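Kitlow Kitchen and Home Tips: Getting a Tidying Robot to Cope With Paper Cups

We've had the Skoltia tidying arm on rental for a few weeks now (the plan is 50 dollars a month, and I've been loving it), and the question I get most is about paper cups. Mugs are easy. Cups are light, they roll, and a gripper set for mugs will squash them flat!

The Skoltia learns from you. You put on the headband camera, do the chore with your own two hands, and it works from that. So most of my tips are really about your hands.

Take hold low on the body of the cup, where it's stiffer, and keep the open end in view of the camera. Go slowly when you've got one in each hand. Shiny tabletops are fine - ours handled ceiling lights bouncing off polished stone - but give it a few extra runs on a surface like that. 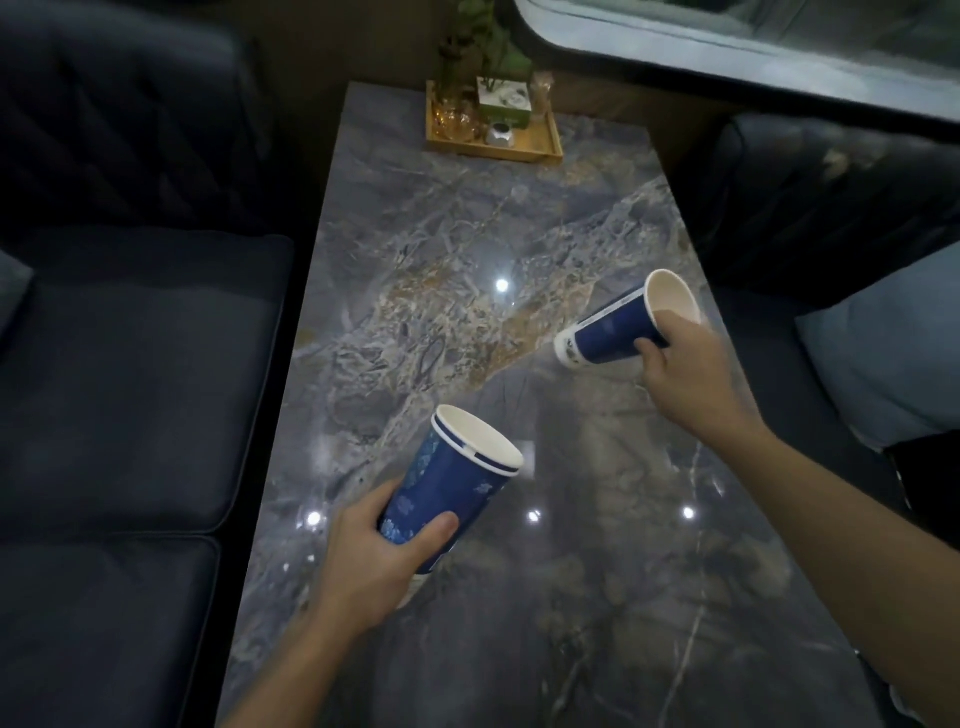

Ognjen Dumitrescu wrote in to say that two cups at once is asking for trouble in the first sessions. He taught his one-handed until it had 42 clean pickups, then added the other hand, and he hasn't had a crushed cup since October.

I like that, and I'd do it that way if I were starting over. I jumped right in with both hands and spent an evening deleting bad runs.

Next comes turning the cup. The arm needs to know which end is the mouth, so hold it sideways in front of you, one hand at the base and one at the rim, and pause for a breath before you move on. Printed cups seem to help, especially ones with a stripe near the rim.

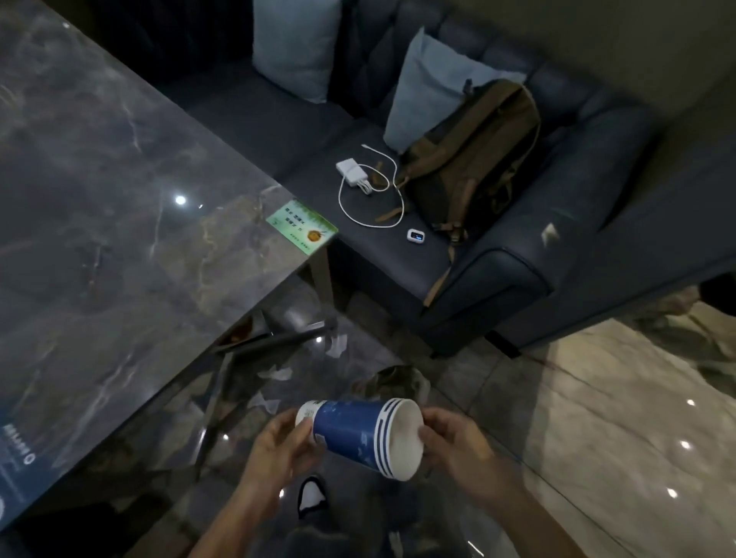

Do that turn in both directions, and vary the height a little each time. Mine had 300 runs in it before I trusted it around guests, but it was useful well before that.

A few odds and ends:

Set grip force to the lowest step and work up.
Empty the cups first. It can't tell, and you'll be mopping.
Wipe the finger pads with a damp cloth. The Bullex pads grip paper better than the ones in the box and fit without tools.
Save your cup routine under its own name so the mug routine doesn't overwrite it.

Next up I'm trying it on stacked bowls - wish me luck!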